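버티코, 가정용 정리 바구니 회수·수선 서비스 내년 4월 시작

2019년 11월 4일

생활용품 업체 버티코(Butico)가 자사에서 판매한 라탄 및 등나무 바구니를 회수해 수선한 뒤 되돌려 주거나 재판매하는 서비스를 내년 4월부터 운영한다. 회사는 본사 매장에서 설명회를 열고 접수 방식과 요금, 수선 범위를 공개했다.

서비스 이름은 '디들로(Didlow)'다. 버티코가 판매하는 정리 바구니 가운데 61개 품목이 대상이며, 단종된 제품도 같은 재료를 구할 수 있으면 접수한다. 다른 회사 제품은 첫해에는 받지 않는다.

이용자는 온라인으로 신청한 뒤 바구니를 매장에 맡기거나 택배로 보내면 된다. 접수된 바구니는 수선 작업장으로 옮겨져 상태 점검을 받는다. 점검 결과와 예상 비용은 문자 메시지로 안내되고, 신청자가 동의해야 수선에 들어간다. 동의하지 않으면 바구니는 그대로 돌려보낸다. 이 경우 점검비는 받지 않지만 왕복 배송비는 신청자가 낸다.

점검비는 3,000원이며 수선을 맡기면 전체 비용에서 빼 준다. 테두리 감기, 손잡이 교체, 바닥 살 보강, 옆면 부분 엮기, 색 보정이 기본 수선 항목이다. 항목별 요금은 바구니 크기에 따라 다르고, 두 항목 이상을 함께 맡기면 배송비가 한 번만 붙는다. 곰팡이가 바닥 안쪽까지 번졌거나 뼈대가 부러진 제품은 수선하지 않는다.

버티코에서 이번 사업을 맡은 로진 들로름(Rosine Delorme) 팀장은 바구니 관련 고객 문의를 정리하다가 계획을 세웠다고 밝혔다. 그는 "몸통은 멀쩡한데 테두리가 풀려서 버린다는 분들이 많았다"며 "테두리만 다시 감으면 몇 년은 더 쓸 수 있는 물건이어서 수선 창구를 따로 두기로 했다"고 말했다.

들로름 팀장에 따르면 가장 많이 들어온 문의는 테두리 풀림이었고, 손잡이 빠짐과 바닥 처짐이 뒤를 이었다. 바닥 처짐은 무거운 물건을 오래 담아 둔 경우에 많았다. 회사는 새로 내놓는 제품의 포장에 권장 무게를 표시하고, 바닥 살을 한 줄 더 넣은 제품도 준비하고 있다.

수선은 협력 공방인 플러스턴(Pluston)이 맡는다. 플러스턴은 의자 좌판과 등받이를 엮어 온 공방으로, 바구니 수선을 정식으로 받는 것은 처음이다. 공방은 이번 일을 위해 작업대를 새로 들이고 인원을 11명으로 늘렸다. 이 가운데 바구니 작업만 전담하는 인원은 5명이다.

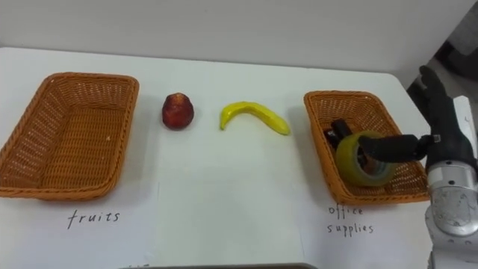

플러스턴에서 수선 교육을 담당하는 뤄위전(Yuzhen Luo) 씨는 의자와 바구니의 작업 방식이 꽤 다르다고 설명했다. 의자 좌판은 틀이 고정되어 있어 줄을 팽팽하게 당기면 되지만, 바구니는 한쪽을 세게 당기면 반대쪽 모양이 틀어진다는 것이다. 뤄 씨는 "신입 작업자에게는 먼저 네모난 바구니의 모서리부터 맡긴다"며 "모서리를 고르게 돌리지 못하면 테두리를 아무리 잘 감아도 뚜껑이 맞지 않는다"고 했다.

새로 엮은 부분은 원래 부분보다 색이 밝은 경우가 많다. 작업장에서는 이 차이를 줄이려고 재료를 미리 물들여 쓰는데, 오래 햇빛을 받은 바구니는 색을 똑같이 맞추기 어렵다. 이 때문에 신청서에는 '색 차이를 그대로 두어도 된다'는 선택란이 있다. 이를 고르면 색 보정 요금이 빠지고 작업 기간도 짧아진다.

작업 기간은 접수 후 약 5주로 잡고 있다. 장마철에는 재료를 말리는 데 시간이 더 걸려 기간이 늘어날 수 있다. 회사는 신청이 몰릴 경우 월별 접수량을 제한하고, 마감되면 홈페이지에 다음 접수일을 올릴 예정이다.

수선을 원하지 않는 사람은 바구니를 회사에 넘길 수도 있다. 넘긴 바구니는 상태에 따라 할인권으로 보상하며, 수선을 거쳐 매장 한쪽의 중고 진열대에서 판매한다. 수선한 부위와 작업 내용은 가격표 뒷면에 적는다. 할인권은 정리용품에만 쓸 수 있고 다른 사람에게 양도할 수 없다.

다시 팔기 어려운 바구니는 풀어서 보수용 재료로 쓴다. 길게 남은 살은 작은 바구니의 옆면을 메우는 데 쓰고, 짧은 조각은 공방의 연습용으로 돌린다. 플라스틱 끈을 섞어 엮은 제품은 재료를 나누는 데 손이 많이 가서 회수 대상에서 제외됐다.

설명회에서는 집에서 바구니를 관리하는 방법도 소개됐다. 버티코가 배포한 안내문에 따르면 천연 소재 바구니는 마른 솔로 먼지를 털고, 얼룩은 물기를 꼭 짠 천으로 닦은 뒤 그늘에서 말려야 한다. 물에 담그면 엮은 틈이 벌어지고 모양이 뒤틀릴 수 있다. 난방기 옆이나 창가에 오래 두면 살이 갈라지기 쉬우므로 계절마다 자리를 바꾸는 편이 좋다.

과일이나 채소를 담을 때는 바닥에 천이나 종이를 깔도록 했다. 무른 과일에서 나온 즙이 틈에 스며들면 닦아 내기 어렵고 벌레가 생길 수 있다. 양파와 감자처럼 흙이 묻은 채소는 바구니를 따로 쓰고, 문구나 공구처럼 모서리가 날카로운 물건은 상자에 한 번 넣어 담는 것이 좋다고 안내문은 적고 있다.

바구니에 이름표를 붙일 때도 주의할 점이 있다. 접착력이 강한 스티커를 바구니에 바로 붙이면 떼어 낼 때 표면이 함께 일어난다. 안내문은 끈에 종이표를 매달거나 바구니를 놓는 선반 쪽에 이름을 써 두는 방법을 권한다. 여러 사람이 함께 쓰는 부엌이나 사무실에서는 선반에 표시하는 쪽이 물건을 제자리에 돌려놓기도 쉽다고 한다.

설명회 참석자들은 주로 배송 문제를 물었다. 큰 바구니를 보낼 상자를 구하기 어렵다는 질문에 회사는 접어서 보관하는 회수용 상자를 매장에서 빌려주겠다고 답했다. 상자는 바구니와 함께 작업장으로 갔다가 수선이 끝난 바구니를 담아 돌아온다. 배송 중에 파손되면 회사가 다시 수선하고, 수선이 불가능하면 같은 크기의 새 제품으로 바꿔 준다.

뚜껑과 안감에 대한 질문도 나왔다. 뚜껑은 본체와 함께 맡길 때만 접수하며, 안감은 세탁하지 않고 분리해서 신청자가 보관해야 한다. 안감이 본체에 꿰매져 있는 제품은 수선 과정에서 실을 끊어야 할 수 있어 신청자의 확인을 따로 받는다.

버티코는 서비스 시작에 앞서 구매 기록이 있는 회원을 대상으로 시범 접수를 한다. 시범 접수에서는 작은 바구니와 중간 크기 바구니만 받으며, 세탁물용 대형 제품은 정식 서비스가 시작된 뒤 신청할 수 있다. 영수증이 없어도 바닥의 제품표로 품목을 확인할 수 있으면 된다.

수선 부위의 보증 기간은 작업장에서 출고한 날부터 1년이다. 같은 부위가 다시 풀리면 무료로 손봐 주지만, 권장 무게를 넘겨 쓰거나 물에 담가 생긴 손상은 보증하지 않는다. 선물로 받은 제품도 접수할 수 있으며, 보증은 신청자 이름으로 등록된다.

버티코의 다른 상표인 추이(Cui)에서 나온 바구니형 선반은 이번 서비스에 포함되지 않는다. 회사는 금속 틀과 바구니가 결합된 제품이어서 별도의 설비가 필요하다고 설명했다. 추이 제품의 접수 여부는 첫해 운영 결과를 보고 정한다.

시범 접수 안내는 회원에게 전자우편으로 발송되며, 품목별 수선 요금표는 버티코 매장과 홈페이지에서 확인할 수 있다.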